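What the Door Hanger Says
July 26, 2021

The head housekeeper at the Aretti has worked there for 10 years, and her morning still starts with a walk past the doors.

"I look at the handles first," she said. "The computer tells me who is checking out. The hanger tells me who wants us in the room now."

The one she likes to see is white, with the character 扫 and the words PLEASE MAKE UP ROOM. Rooms that have it out go to the top of the list. The rest are done in order, floor by floor, all 4 floors.

"Some guests hang it at night and forget," she said. "So we always knock, and then we wait and knock again."
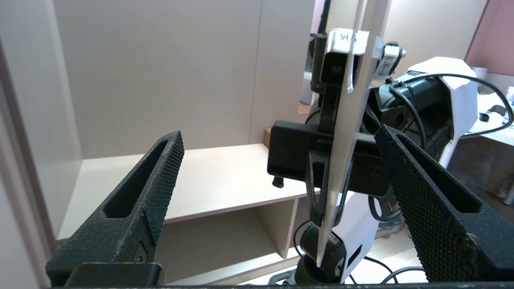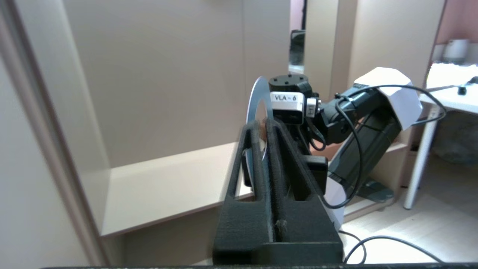
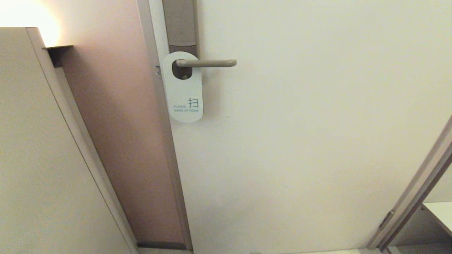
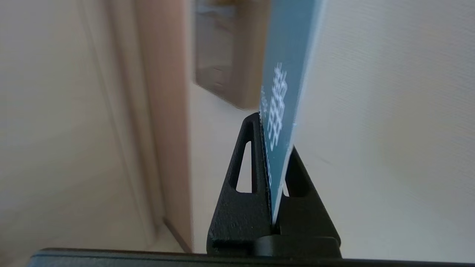 A room where the guest is staying on takes her less time than a checkout, but she finds it harder to do well. She won't move papers or chargers, and she folds clothes only if they are on the bed.

She came to the Aretti from the Bosico, where there were no hangers and guests had to call the desk. "In January, with the hotel full, the phone rang all morning," she said. "I would take the cards over that."

Her shift ends at 4. She checks the linen closet before she goes.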